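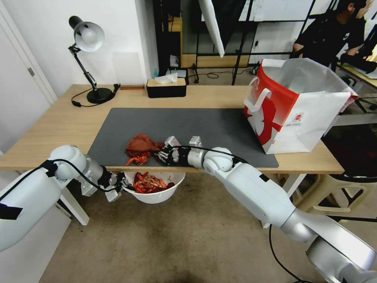
How much slack should a cable have where it crosses a robot joint?
Enough that the joint can reach both ends of its travel without the cable pulling straight, plus a finger's width. Measure it with the power off, moving the joint by hand.

Most of the trouble we have had with the two-arm build at the Utley workshop has been small stuff: cables, screws, rubbish on the bench, things left in reach. These are the notes we keep for anyone working on it. They should suit a smaller arm on a desk at home as well.

Cables

Run the cable along the outside of the arm and fix it either side of each joint, never on the joint itself. Leave a loop in between. A cable that hangs free under the arm should be tied up before you run anything near the edge of the desk.

Hook-and-loop strap is better than cable ties while you are still changing things. Cable ties are fine once the route is settled. Cut the tails flush or they will scratch you every time you reach past.

Label both ends. Masking tape and a biro will do. Obaidul Majumder used coloured heat-shrink on the first set, but the colours meant nothing to anyone else and we went back to tape.

Keep the lamp lead and the tissue box at the back of the desk. A lamp with a heavy base is worth having, as clamp lamps work loose when the arms stop suddenly.

The desk

Put a mat down. Fingers that come down too hard on bare wood mark the wood and sometimes the fingertips. A plain desk mat is enough. Ours creeps forward, so we put two strips of double-sided tape under the back edge and replace them when they get fluffy.

Don't use a shiny mat if you have a camera looking at the desk. Dark grey or any flat colour that differs from your parts is easiest.

Check that the desk doesn't rock. Fold a bit of card under the short leg if it does. On carpet, check again after a week.

Things to practise on

Start with soft things. A crumpled cloth is good: it can't break, it doesn't roll, and a bad grip on it does no harm to the fingers. Scraps in a bowl come next. They are harder than they look, and you will be picking bits off the mat and the floor for some time. Use a plastic bowl, not china.

Keep a bag or a bin at one end of the desk for the bits, outside the reach of the arm if you can. Paper bags with handles are handy but fall over when empty. A tin of beans in the bottom sorts that out.

Leave glasses, knives and hot drinks for never.

Screws and fingers

Finger screws are the first to come loose. Go over them every 8 hours of running. Use the right driver, as the heads are soft and round off easily. A dab of the removable sort of threadlock on the knuckle screws, none on the fingertips, which come off too often.

If a finger sticks halfway, look for fluff before you blame the motor. Tweezers and a soft paintbrush get most of it. Don't blow into it with a compressor.

Wipe the fingertips with a damp cloth when they stop gripping. No white spirit on rubber.

Spare screws are in the 308 drawer, spare tips in 416. Please write it on the card when you take the last one. The card was empty for most of June and so were the drawers.

Before you switch on

Put both arms in the rest position by hand. Look underneath the desk for cables caught on the legs. Move stools out of the way. Tell whoever is at the next table.

One person holds the stop button and does nothing else. Khalil Sfeir asked that we don't tape it to the desk, and he is right, you want it in your hand.

Start at the lowest speed after any change, even if all you did was move a strap.

Packing up

Lower the arms until they are resting on something before you cut the power. Some joints have no brake and will drop. A folded towel on the mat saves the hands.

Coil the leads loosely and hang them on the stand. Hoover the carpet, including behind the desk.

Questions about the wiring to Prasanna Munasinghe, everything else to Sandamali Uddin.

Last changed 2019-06-04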